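Category: News Releases > Textiles and Home
Last updated: May 19, 2025

Friesen Opens Linen Repair Service in Skalluvcombe

SKALLUVCOMBE – Friesen has opened a repair and resale service for household linens at its Pistier Street building. The service will accept sheets, tablecloths and curtains from residents and from 21 local inns. 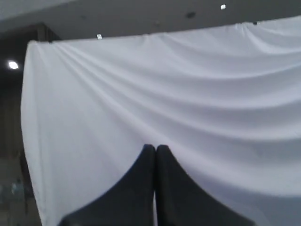

Repairs are priced by the piece and returned within two weeks. Plain white sheets, hung so that the cloth falls in broad folds, are inspected before any mending is quoted. "Good cloth deserves a longer life," said Hạnh Lại, director of services.

Print this page | E-mail this release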